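Soft Goods Week: notes to go with Monday's class

Hello again everyone. These are my notes for the soft goods session, typed up mostly from my own scribbles, so forgive the jumps. If you were away, read the whole thing and then borrow somebody's swatch card, because half of this makes no sense until you've had your hands on the cloth. The Naidu reading can wait until after the break.

First, housekeeping. The sorting exercise is worth 30 marks, and it's the same 30 marks whether you work alone or in a pair. Your write-up should be one side of a page. Last November I had somebody hand in eleven pages on a single tea towel, and I did read them all, but please don't!

What we mean by soft goods

Anything that won't hold its own outline when you pick it up. Bags, throws, towels, curtains, plush toys, the lot. A box has a top and a bottom and tells you where they are. A canvas bag has a top and a bottom too, but once it's been dropped on a table you may have to go hunting for them, and that hunting is what I want you to notice yourselves doing. Most of us do it without thinking. We pinch, lift, give it a bit of a shake, look for a seam or a handle, then swap hands.

So on your log sheet, write down where you pinched first. Colour of thread, brand, price, I don't care about any of that at this stage. First pinch, second pinch, and what you learned from each.

Landmarks

A landmark is any bit of the item you can find again. Seams are the obvious ones. Hems are good. Labels and tags are lovely because they're usually stuck in one spot and they don't look like anything else nearby. A change of colour or material works well too, and I'd rank it above a hem for speed (you can see it from across the room, whereas a hem you often have to feel for).

Have a go at this one on your own bags at home. Drop the bag on the kitchen table from chest height. Before touching it, write down every landmark you can see. Then pick it up by the one you trust most and see how much of the bag sorts itself out under its own weight. My old Trutow shopper is hopeless at this, no tag, same cloth all over, handles the same colour as the body. My beach bag practically folds itself.

Canvas, quickly

Canvas is a plain weave, heavy, and it remembers what you did to it. Scrunch it and it stays scrunched until you smooth it out with the flat of your hand. That makes it a bit of a pain to fold neatly but a joy to lift, as the folds stay put while you look for the next place to hold. When a bag has panels in two materials, treat each panel separately in your notes. They may crease differently and you'll want to know which one is fighting you.

Smooth from the middle out. I know some of you were taught edges first, and for bedsheets I'd agree, but a bag has an inside and the air has to go somewhere.

Plush, less quickly

Plush is my favourite, and also the one that catches people out. You've got a backing cloth and a pile standing up from it, and the two don't always agree. Pinch lightly and you've got hold of fluff. Pinch a little deeper and you've got the backing, and now the thing will lift. Write down which of the two you had! It's the most common gap in the log sheets, and I can usually tell from the next line, where it says "slipped".

Pile also has a direction, or it's meant to. Stroke it one way and it lies down, stroke it the other and it stands up and goes darker or lighter depending on the window. With well-handled plush you'll find it going every which way, and then there's no point looking for a nap line. Go by the creases instead. Deep, narrow creases running together generally mean the cloth is being pulled in towards a point, and broad, round bulges mean it's got slack to spare. Lift near the creases, smooth out the bulges.

And on white or cream plush, watch the shadows. The hollows can look a different colour from the raised parts and beginners write it up as a stain, or as two fabrics. Tilt your head before you reach for the pencil.

Two to look over before you start your own sheet, tan canvas with a black fabric panel first, then white plush: 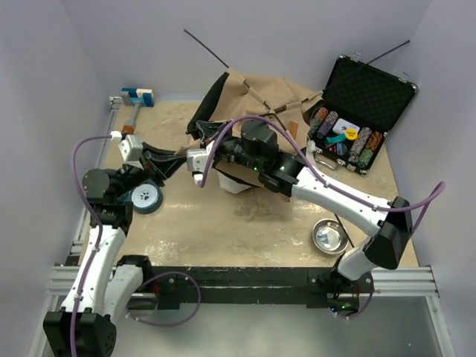
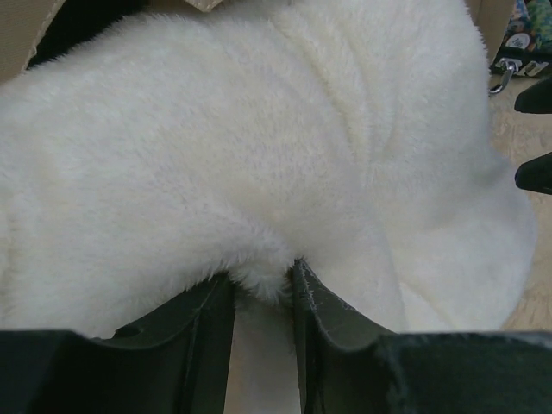
On to the log sheet itself. There are five columns and you only need to fill in four of them unless you're doing the extension. Put the item in the first column in plain words. "Bag, canvas" is fine. "Tote" is fine. Please don't use the catalogue number, because the cupboard was relabelled over winter and item 661 is now a bath mat.

The second and third columns are your pinches. The fourth is for what changed, and I'd like a proper sentence there, even a short one. "Lifted the corner and the lining came out with it" tells me heaps. "Good" tells me nothing at all. The fifth is the extension column, for anyone comparing one hand against two.

A few things that came up in class and that I promised to write down:

If both hands are on the item, say which one did the holding and which one did the searching. They do swap, so note that as well.

Folding in thirds is allowed. So is rolling. Stuffing it in the basket is allowed too, if you can explain yourself.

Anything that sheds goes back in its own bag afterwards, not in with the towels. We had cream fluff on the navy towels for weeks and I was the one with the lint roller.

Clornumura samples live on the bottom shelf now. The Ploller offcuts are for practice only, so cut them up if you like.

For the extension, keep your written comparison to 200 words. Use the same item both times, and drop it fresh between goes so you're not starting from a nicely flattened one. If it lands in much the same shape as before, drop it again. I'd rather you spent your time with a messy heap than a tidy one.

Next class we do fitted sheets, so eat a decent lunch. Bring your swatch card, a soft pencil and one item from home that you find annoying to fold. Sheets go in the tray by the door before we start, name at the top please.

Hollis Gallagher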